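The Toy Table: a Morning With Venla Kokkonen
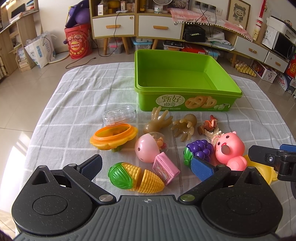

Venla Kokkonen believes in the table. She doesn't mean the toy box or the shelf or the clever stacking system you saw online - she means an ordinary table with a cloth on it, where everything gets put out at once and looked at properly before any of it is put away.

"People start with the containers," she says. "They buy a big set of bins and then they try to make the toys fit. I always want to see the toys first! Get them all out, put them next to each other, and you find out what you really have."

She has been helping families sort their playrooms for five years, first around Plotitz and now mostly in Grivberg, and she still gets excited about it. When I ask what she likes best she answers before I've finished the question.

"Play food. I love play food. A corn cob, a bunch of grapes, the kind of thing that comes apart in pieces so a child can 'cut' it. It's the first thing kids grab and it's the first thing that gets split up. You find half a corn in the bathroom and the other half in a boot."

Her rule for play food is that it lives in one box, whole or in pieces, and that the box is an old food box if you can manage it. She is a big fan of cookie boxes. The plastic ones are sturdy, they wipe clean, and a bright lime-green one with butter cookies printed on the front is, in her opinion, nicer than most things sold for the job.

"A three-year-old can't read a label that says PLAY FOOD. But a picture of cookies? That's food. They get it right away. It doesn't matter if the writing is in Chinese or Finnish or anything else, the picture does the work."

I tell her that I paid real money for a matching set of baskets last November, and she laughs and asks where they are now. (In the hall closet, full of gloves.)

We move on to the small stuff, where most parents give up. Capsule toys are the hardest, she thinks, as they come with a shell and the shell turns into a toy too. One family she worked with in Grivberg had 90 of them in a laundry hamper. She kept the shells that still closed, put tiny pieces inside them, and let the kids choose which ones stayed on the shelf.

"A capsule with a clear half is wonderful for beads and little bits. You can see what's in there without opening it, so it doesn't get dumped out every time someone is looking for a doll's shoe."

Clear containers with lids get the same praise, though she has strong feelings about the lids. If a lid is hard for a small hand to open, it comes off for good and goes somewhere else. Shaped lids, like flowers or fruit, tend to become toys on their own. She lets them.

"I had one mom who was so worried because she couldn't find what an orange flower lid belonged to. I said, look, he's using it as a plate for the pig. It belongs to the pig now."

And the odd things? The rubbery hands, the little figurine that came from who knows where? Venla keeps a dish for those, a shallow one, yellow if possible because it's easy to spot. Whatever doesn't have a group goes in the dish, and once the dish is full the child picks what moves on. She doesn't pick for them, and she asks the parents to go and make coffee while it's happening.

The furniture matters less than people think, she says. A low cabinet is good. Drawers with handles a child can grip are very good, and she'll happily swap plain knobs for something bright. Bins should go underneath, at floor level, for the bigger things. The top of the cabinet will fill up with grown-up boxes no matter what anyone plans, so she doesn't fight it.

"You live there too! You need a place for your bag and your printer. A playroom corner in a room where adults do things is completely normal."

Her advice on how long to spend is short. One table's worth, one morning, then stop. If there's another table's worth, that's for another day, and the kids should get to play with the first lot in between. She likes to leave a few things out on the cloth on purpose - usually the grapes.

Venla's next open session is in Grivberg on 18th May. Bring one bag of toys, unsorted.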